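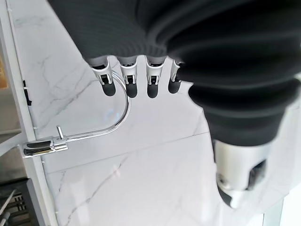

Search the notebook Go

Monday, October. Kitchen bay. Maltora hand kit, evaluation unit, second entry.

Present: Keerthana Gowda, Malathi Pai, me (Raghavendra Mudaliar). Meenakshi Raju joined after lunch for the cable question.

Purpose: decide whether we buy the Maltora kit with the service plan, buy it without, or send it back. The kit is a left and right hand, wrist brackets, cable set, and the driver package. The plan covers fingertip pads, recalibration, and a loaner hand if one goes back for repair. Cornavura's budget window closes at the end of the month, so this week is for hardware and next week is for the paperwork.

Setup
Mounted both hands yesterday evening. The bracket goes on after the hand is seated, which the guide gets backward. Step order in the guide has you tighten the bracket first and then fight the connector. I loosened it, seated the hand, and tightened again. No damage. Noted for the vendor.

Driver install was uneventful on the Kerari workstation. The older Rai box would not load it and I did not spend time finding out why. If we keep the kit, the Rai box needs an OS update first. Keerthana G. has the ticket.

Homed both hands cold. Left came up clean. Right reported a thumb offset on the first try and accepted the second. Ran the homing routine again at 11:40 and it passed, so I am treating the first one as startup noise until it repeats.

Task set
Sink work: move containers and lids, handle the dish rack, reach past the faucet without touching it. All teleoperated. We kept the same task sheet we used on the previous hands so the notes can be compared, although the previous hands never managed the rack.
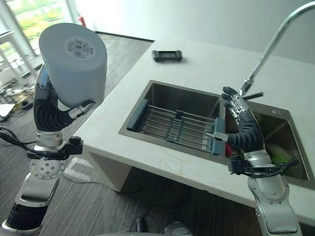
Left hand on the white container, right thumb on the edge of the dish rack.

Container, large, lifted from low on the side. The pads hold well with the grip force set to medium. On low it creeps. On high it holds, but the thumb motor current climbs and stays up, and I would not want to leave it there for a long hold. The vendor's sheet says medium is the default for anything rigid. I agree with the sheet.

Rack. Thumb over the edge, fingers curled. This is the grasp Malathi wanted to see. Pulling toward the robot works. Pushing away is poor, as the thumb has no stiffness in that direction and folds back a little before the rack moves. There is a stiffness setting in the driver that may help. Not tried yet – it needs a restart and we were in the middle of a run.

Faucet. Contact is the operator's problem more than the hand's. The extra length of the bracket puts the fingertips farther out than we are used to, and Malathi kept misjudging the last bit. She adjusted after a few passes. New operators will need a warm-up before anything is recorded.

Counts for the file
Grasps logged on this kit so far: 173. The service plan calls for a pad inspection every 1,000. At our present rate that is a long way off, but the rate will go up when the second operator starts. The plan's price is fixed per year regardless of use, so light use favors paying per repair.

Cables
Meenakshi's concern is strain at the wrist. The stock cable has enough slack for the full roll range and then some, and the slack has to go somewhere. She does not like loops that can catch on a handle or a rack. Options:
– clip kit from Maltora, quoted separately
– our own printed clips, same pattern as on the old arm
– shorter cables, which would cost us roll range
She favors the printed clips. I have no objection. Clips do not touch the connector, so the warranty should be unaffected, but I will get that in writing before we fit them. 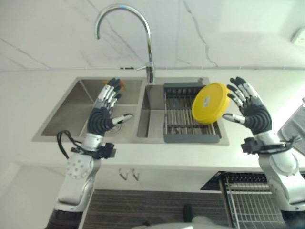
Lids were the last item on the sheet. A thin rim is the hardest thing we ask of any hand, and the four fingers do not all help. Index and thumb do the work and the other three mostly get in the way. Keerthana G. suggested parking the last two fingers in a half curl. The driver allows it as a saved pose, and switching poses by foot pedal is supported. Tried it once at the end of the session with the arm stationary. Pose switch works. No grasp attempted with it.

Release is slow. There is a noticeable lag between the open command and the pads letting go. Could be the pads sticking, could be a ramp in the driver. Check the ramp first, it is a parameter and costs nothing. If it is the pads, ask what other compounds they offer.

Support
Sent two questions to the vendor during the morning, one on the guide order and one on the thumb offset. Guide question answered before lunch with a corrected page. Thumb offset still open.

Leaning toward: buy the kit, skip the plan for the first year, stock one spare set of pads. Malathi disagrees on the plan because of the loaner. Her point is that one hand out for repair stops both operators. Fair. She will write up the cost of a day lost and attach it here.

To do
– RM: warranty in writing, stiffness setting, release ramp
– KG: Rai box update, finger pose on the lid task
– MR: print clips, fit left side first
– MP: downtime note
– Keerthana Devadiga to get operator access before her first session

Recent entries
Maltora hand kit, evaluation unit, first entry
Wrist bracket: torque notes
Kerari workstation: driver list
Foot pedal mapping
Old hands, closing notes

Cornavura internal notebook | Contact: kitchen bay bench | Back to top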